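작업 노트 / 식탁 소품 세트 검토

2019년 3월 13일

오전에는 지난번에 적다 만 목록부터 정리했다. 대상은 Carrasco 건에 들어갈 식탁 소품이고, 지금 남은 후보는 노란 매트, 금속 집게, 빨간 통, 갈색 컵이다. 나무 쟁반은 Povovwood에서 견본이 아직 안 와서 뺐다. 쟁반이 빠지면 전체 크기를 정할 수 없으니 포장 쪽 칸은 비워 둔다.

Montserrat Escobar가 메일로 보낸 질문을 옮겨 적는다. 답은 항목별로 밑에 썼다.

- 매트와 통을 같이 두었을 때 색이 싸우지 않는지
- 뚜껑의 화살표 표시만 보고 사람들이 돌리는 뚜껑이라고 알아보는지
- 집게를 매트에 올려 둘 자리가 나오는지
- 컵은 이 색으로 갈지, 투명으로 바꿀지

마지막 질문은 11월 회의에서 이미 나온 이야기인데 회의록에는 결론이 없다. 그때 투명 컵을 주장한 쪽 의견은 안에 든 것이 잘 보여야 한다는 것이었고, 갈색 쪽 의견은 물자국이 덜 눈에 띈다는 것이었다. 둘 다 실제로 재 본 적은 없다.

매트

받은 그대로 펼쳤다. 말려 온 물건이라 끝이 바로 눕지 않는다. 책을 눌러 두었다가 치우면 나아지는데, 좀 지나면 아래쪽 가장자리가 다시 살짝 물결친다. 쓰는 데 지장은 없다. 다만 납품 상태로 바로 상을 차릴 사람들한테는 거슬릴 수 있다.

재질 표기가 없다. 포장 비닐에도 없고 송장에는 "매트, 황색"이라고만 되어 있다. 손으로 만져서 정할 일이 아니어서 거래처에 물어보았다. 답이 올 때까지 자료에는 재질 칸을 "확인 중"으로 둔다. 누가 임의로 채워 넣지 말 것. 지난번 컵받침 때 그렇게 했다가 인쇄를 다시 했다.

격자 무늬는 바탕보다 진한 노란색이고 선이 가늘다. 가까이서는 무늬가 보이고, 떨어져서 보면 그냥 노란 면으로 읽힌다. 이 점은 마음에 든다. 무늬가 강하면 위에 놓은 그릇이 지저분해 보인다. 한쪽 모서리에 달린 작은 고리는 벽에 걸라고 붙인 것 같은데 설명서가 없어서 용도는 추정이다. 고리에 걸어서 하룻밤 두어 보기로 했다. 늘어나면 걸이용이라고 쓰지 못한다.

얼룩 시험은 간장, 고추기름, 커피로 했다. 간장과 커피는 물수건으로 닦였다. 고추기름은 격자 선을 따라 붉은 기가 남았고 주방세제를 쓴 다음에야 빠졌다. 세제를 쓰기 전에 얼마나 오래 놔둬도 되는지는 모른다. 내일 같은 양을 떨어뜨려 놓고 점심 지나서 닦아 보겠다. 시험에 쓴 매트는 뒷면에 연필로 표시를 해서 선반 맨 위에 올렸다. 다른 것과 섞지 말아 주세요.

집게

벌어진 쪽 폭이 생각보다 넓다. 도면으로 볼 때는 매트 안에 가로로 들어갈 줄 알았는데 실제로 놓아 보니 세로로 두는 편이 손이 잘 간다. 대신 세로로 두면 길이가 매트 밖으로 나온다. 모인 쪽이 상판에 닿고 벌어진 쪽이 매트에 얹히는 모양이 된다.

이것을 문제로 볼지 말지가 오늘 제일 오래 걸린 이야기다. 매트에 완전히 올리려면 대각선으로 돌려야 하고, 그러면 그릇 놓을 데가 없어진다. 매트를 키우면 쟁반 안쪽 치수를 넘길 가능성이 있다. 집게를 짧은 것으로 바꾸는 방법도 있는데 짧은 집게는 뜨거운 것을 집을 때 손이 가깝다. 일단은 지금 집게로 간다.

탄성은 쓸 만하다. 쥐었다 놓는 동작을 1,000회 했다. 중간에 손이 아파서 둘이 번갈아 했고, 쥐는 힘이 사람마다 달랐을 테니 정밀한 시험은 아니다. 끝나고 종이에 대고 벌어진 모양을 따라 그려서 시작 전 그림과 겹쳐 보았다. 선 굵기 안에서 같다. 종이 두 장은 노트 뒤에 끼워 두었다.

집어 본 것은 방울토마토, 각설탕, 삶은 달걀, 얇게 썬 오이다. 오이가 제일 안 된다. 젖은 오이는 겹쳐서 올라온다. 삶은 달걀은 껍질을 깐 것이 미끄러져 한 번 떨어졌다. 각설탕은 문제없다. 다과용이라고 하면 충분하고, 샐러드용이라고까지 쓰는 것은 반대한다.

세척 후에는 끝부분 안쪽에 물이 남는다. 털어서 세워 두면 빠진다. 세척 안내 문구에 "물기를 털어 말린다"를 넣자고 제안했다.

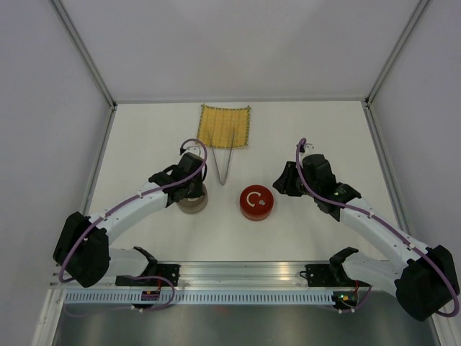

흰 상판 위의 노란 매트, 집게, 빨간 통, 갈색 컵.

배치는 위와 같이 매트를 먼 쪽에 두고 통을 가운데에 놓는 것을 기본안으로 한다. 흰 바탕이라 빨간 뚜껑이 먼저 눈에 들어온다. 노란색과 빨간색이 서로 붙어 있으면 장난감처럼 보인다는 지적이 있었는데, 사이에 흰 면이 있으면 그 느낌이 덜하다. Montserrat의 첫 질문에는 이렇게 답하면 될 것 같다. 같이 둘 수 있고, 겹쳐 두는 것은 권하지 않는다.

상판 색이 짙은 경우는 아직 보지 않았다. 실제 식탁은 나무색이 많을 텐데 흰 판 위에서만 색을 정하는 것은 위험하다. Povovwood 쟁반이 오면 그 위에서 다시 본다.

빨간 통

뚜껑 가운데 흰색 화살표가 있다. 한쪽이 트인 둥근 화살표다. 글자로 된 설명 없이 표시만으로 알아보는지 보려고 옆방 사람들에게 한 명씩 건넸다. 아무 말도 하지 않고 "열어 주세요"만 했다. 대부분 바로 돌렸다. 한 사람은 먼저 위로 당겼고, 당겨서 안 되니까 그때 표시를 보았다. 왜 당겼느냐고 물었더니 집에 있는 통이 당기는 뚜껑이라고 했다.

습관으로 여는 사람에게는 표시가 커도 소용이 없는 모양이다. 표시를 더 키우자는 의견은 보류. 지금 크기면 위에서 볼 때 충분히 읽힌다.

비슷한 표시를 새로고침으로 읽은 사람도 있었다. 웃고 넘어갔지만 메모는 해 둔다. 다시 채워 쓰는 통이라는 뜻인 줄 알았다고 했다. 판매 쪽에서 이 말을 들으면 좋아할 수도 있겠는데, 그렇게 쓰려면 표시 옆에 문구가 따로 있어야 한다.

뚜껑 여닫기도 1,000회를 하기로 되어 있었으나 오늘은 끝내지 못했다. 200회에서 멈추고 나사산을 닦아 보았다. 가루는 나오지 않았다. 처음보다 부드럽게 돌아가고 헐거운 느낌은 없다. 나머지는 이어서 한다. 이어서 하는 사람은 반드시 같은 통으로 할 것. 바닥에 마스킹 테이프를 붙여 두었다.

뚜껑에 광택이 있어서 지문이 남는다. 사진 찍을 때도 그렇고 손님상에서도 보인다. 무광으로 바꾸면 단가가 얼마나 오르는지 Dosport에 문의했다. 전화로는 큰 차이가 없을 거라고 했는데 문서로 받기 전에는 계산에 넣지 않겠다.

물을 채워 눕혀 놓는 시험: 뚜껑을 끝까지 잠그면 새지 않았다. 잠그다 만 상태에서는 당연히 샌다. 끝까지 잠겼다는 감각이 약한 것이 문제다. 딸깍 소리나 멈춤턱이 없어서 사람에 따라 덜 잠그고 다 되었다고 생각한다. 나도 한 번 그랬고 작업대를 닦아야 했다. 멈춤턱을 넣을 수 있는지 금형 쪽에 묻는다. 안 된다고 하면 용도를 마른 과자와 설탕류로 한정하는 편이 안전하다.

냄새 배는 것도 보았다. 커피 원두를 넣어 두었던 통은 씻고 나서도 뚜껑 안쪽에서 냄새가 났다. 몸통 쪽은 괜찮았다. 뚜껑만 따로 베이킹소다 물에 담가 두었고 결과는 내일 적는다.

갈색 컵

반투명이어서 안에 든 것의 높이 정도는 보인다. 색은 잘 안 보인다. 우유와 물은 구별되고, 보리차와 커피는 밝은 데로 들어 올려야 구별된다. 몸통에 밝은 띠가 들어가는 것은 다들 좋다고 했다. 한 가지 색이었으면 좀 답답했을 것 같다.

물자국은 확실히 투명 견본보다 덜 보인다. 같은 물로 헹궈서 닦지 않고 말린 다음 창가에 나란히 두고 보았다. 11월에 갈색을 주장한 쪽 말이 맞았던 셈이다. 투명 컵은 바닥 가까이에 흰 자국이 고리처럼 남았다.

바닥 가장자리가 둥글게 되어 있어서 안쪽도 스펀지가 잘 들어간다. 대신 바닥이 닿는 면이 좁아 보인다는 걱정이 있었다. 기울어진 판에 올려 놓고 천천히 들어 보았는데 넘어지기 전에 미끄러졌다. 빈 컵 이야기고, 물을 채우면 다를 수 있다. 채운 컵은 쏟을 각오를 하고 싱크대 옆에서 해야 해서 뒤로 미뤘다.

겹쳐 쌓기는 3개까지만 인정하기로 했다. 더 쌓아도 서 있기는 하는데 뺄 때 붙어서 나오고, 비틀어 빼다가 띠 부분에 긁힌 자국이 생겼다. 긁힌 컵은 버리지 말고 비교용으로 보관.

투명으로 바꿀지에 대한 내 의견은 그대로 두자는 쪽이다. 안이 보여야 한다는 의견에는 반쯤 동의한다. 찻집처럼 차 색이 중요한 데라면 투명이 맞다. Carrasco는 그런 곳이 아니다.

이름 문제

세트 이름을 Sultness로 하자는 말이 계속 나온다. 발음이 어렵다는 의견과 어차피 상자에 작게 들어간다는 의견이 있다. 여기서 정할 일은 아니지만 라벨 크기가 이름 길이에 달려 있어서 적어 둔다. 라벨은 통 뚜껑에는 붙이지 않는다. 화살표를 가린다. 매트 고리에 종이표로 다는 방법이 제일 간단해 보인다. 컵에 붙여 본 스티커는 떼고 나서 끈적임이 남아서 탈락.

정리하면서

시험한 물건은 씻어서 건조대에 두었다. 집게는 벌어진 쪽이 아래로 가게 꽂았다. 매트는 말지 말고 눕혀서 보관한다. 선반 두 번째 칸을 비웠으니 거기에 두면 된다. 고추기름 병은 뚜껑이 끈적해서 비닐을 씌웠다.

흰 상판에 커피 자국이 하나 생겨서 바로 닦았다. 매직블록은 쓰지 말 것. 예전에 그걸로 닦은 자리만 광이 달라져서 색을 볼 때 신경 쓰인다.

남은 일

- 빨간 통 여닫기 이어서, 같은 통으로
- 매트 고리에 걸어 두고 늘어나는지 확인
- 고추기름 오래 둔 얼룩
- 뚜껑 냄새, 베이킹소다 물에서 꺼내 확인
- 물 채운 컵 기울이기 (싱크대 옆)
- 매트 재질 답변 받기
- Dosport 무광 단가 문서로 받기
- 멈춤턱 가능 여부 문의
- Povovwood 쟁반 도착하면 배치 다시

Montserrat에게는 색과 화살표에 대한 답만 먼저 보냈다. 집게 자리는 쟁반 치수가 나온 다음에 답하겠다고 했고, 컵은 갈색 유지 의견에 창가에서 비교한 메모를 붙여 보냈다. 회신 오면 이 노트 다음 장에 붙인다.

추가. 저녁에 뚜껑을 꺼내 냄새를 맡아 보았는데 아직 조금 난다. 다시 담가 놓고 퇴근.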